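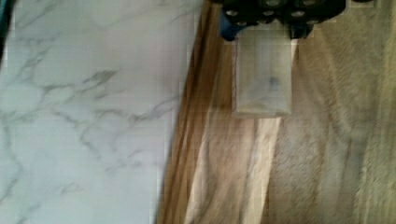

Chapter 4: What a Stablecoin Is Standing On

Posted in October by the Emonwood Open Textbook desk

Every few years somebody invents a dollar that is better than a dollar. It moves at midnight, it ignores bank holidays, and it is worth exactly one dollar until the afternoon it is worth 41 cents. This chapter is about that afternoon and the paperwork that leads up to it.

A stablecoin is a token that promises to hold a fixed price. Chapter 3 dealt with coins that promise nothing and deliver it on schedule. A promise is harder to study. You have to ask who made it, what they own, and how fast they can sell it when every customer turns up on the same Thursday.

We will follow two coins through the chapter. Konley keeps its reserves in cash and short-term government bills, earns the interest, and hands none of it to you. Rarov keeps its reserves mostly in a second token, which it also prints. Students tend to laugh at this in week one and then buy some in week three. 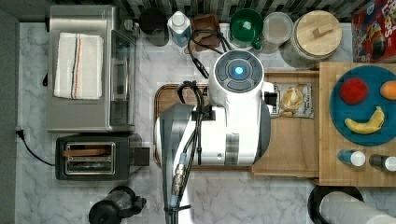 4.1 The Peg

The peg is the target price. Holding it takes a buyer who will always pay one dollar for the coin. With Konley, that buyer is the issuer, provided you are a registered customer with a large enough balance. Everyone else sells on an exchange called Thân and hopes the registered customers are awake.

Suppose Konley has issued 400 million coins and holds 210 million dollars in bills, with the rest in bank deposits. On paper it is fully backed. Now suppose the bank closes its doors on a Friday evening. Before reading on, write down what you think the coin trades at by breakfast. Keep the note. You will need it in Section 4.3, where you will be asked to explain it to someone who owns the coin.

We use cookies to remember your place in the book. Accept | Manage settings

Reader comments (3)

pegged_out: I held Rarov for 11 days. Chapter is accurate.

marginnotes: Shouldn't 4.1 mention redemption fees? They're what stopped me.

quietledger: Fees are in 4.2, under "Small Print." It's longer than 4.1.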